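Pencils and Cups: Keeping a Desk Corner in Order
Posted by Kumudini Rathnayake in Desk and Workbench

A light plastic cup does fine for pencils if you set it up right.
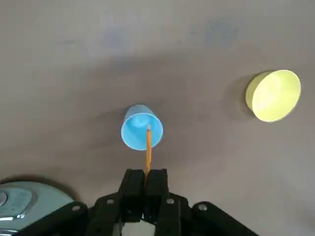
Pick the right cup
Short and wide is better than tall and narrow. A tall cup hides the stubs, and you end up tipping everything out to find one. Disposable drinking cups taper toward the bottom, so they get top-heavy once the pencils go in. Put 2 tablespoons of dry rice or clean gravel in the bottom before you load it. Glass marbles work too but they rattle.

I like a plain color with no print. Blue shows up well on a gray desk and you can see the pencil tips against it.

Point up or point down
Point up if you want to see which ones need sharpening. Point down if small children use the desk. With points down, cut a circle of felt or folded paper towel for the bottom, or the leads will chip. Lower the pencil in, don't drop it. A dropped pencil can crack the lead inside the wood and then it breaks every time you sharpen it.

How many
I stop at 16. Past that they jam together and the cup comes up off the desk when you pull one out. Spares go in a drawer with a rubber band around them.

Cleaning the cup
Graphite dust collects at the bottom. Wash with dish soap and warm water every couple of months and let the cup dry upside down overnight. Leftover marks on the rim come off with a white eraser.

Smudges on the desk
Try a dry cloth first. If that doesn't do it, use a damp cloth with one drop of soap and wipe in one direction. Skip the scrub pads on a matte surface, they leave shiny spots.

From the comments
Nuala Ó Gríofa uses coins in the bottom in place of rice. Jamila Patwary sticks the cup down with 2 dots of poster putty, and says to peel them off slowly.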